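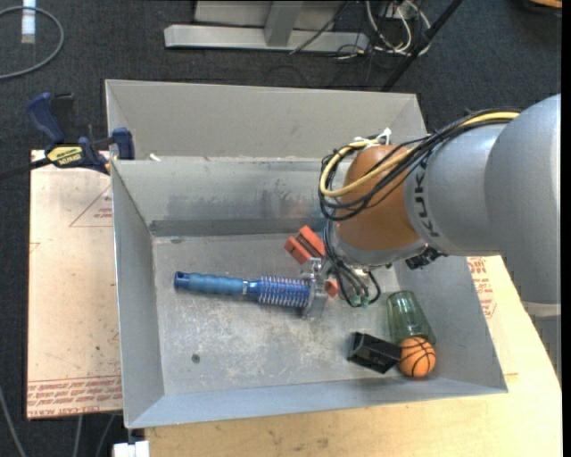 The gray KUKA arm, reaching into its bin

Filed under: Movies & TV > Animation > Where do I start?

Which Skindari movie should I watch first with my kid?

I finally saw Skirgate on Saturday night and I am completely in love with it. The lighthouse song! The part where the fog rolls in and the whole movie goes silent for what feels like forever, and then you hear one bell! I cried, my wife cried, the dog left the room. Now I want to see everything else the Skindari studio made, and I'd love to bring my daughter in on it. She's 7 and loves anything with animals, but she gets scared by loud villains (we had to turn off a perfectly nice dragon movie in February). I've heard Apaza is the happy one and Bustetti is the weird one. Is that right? And does the order matter?
Andor Pintér

marlowe_reads
Oh, I'm jealous that you get to see these for the first time! Start with Apaza. It's about a girl who herds alpacas over a mountain that keeps moving, and it's so warm and funny that I usually start it again right after the credits. There is no villain at all. The closest thing is a grumpy goat, and he comes around. The storm scene is loud for a minute or two, so maybe have the remote handy.

Bustetti I would save. I adore it, it might be my favorite of all of them, but the puppet maker's workshop is pretty creepy and the middle part is slow if you're not in the mood for it. Great for the two grown-ups after bedtime. The stories aren't connected, so any order works, though if you've seen Skirgate you'll spot the bell hanging in the puppet maker's window and feel very clever.

Also, try to watch Apaza with the original voices at least once. The English dub is good but the goat is so much better in the original!

tubbs900
apaza. bustetti is overrated imo

Greenhouse Effie
Seconding Apaza, and please look for the short that comes with it on the disc! It's 2 snails crossing a road, up to 30 minutes long if you count the drawings they show at the end, and my son asked for it every single night one winter. It has no talking, so it's lovely for little ones who can't keep up with subtitles yet.

I'd disagree a bit on Bustetti. My son saw it at eight and thought the puppets were hilarious. You know your own kid, though, so watch the first part by yourself and see what you think. The colors in the carnival scene are some of the prettiest I've seen in any animated movie, and I'd hate for her to miss that forever!

We use cookies to remember your login and your saved topics. Accept all | Manage settings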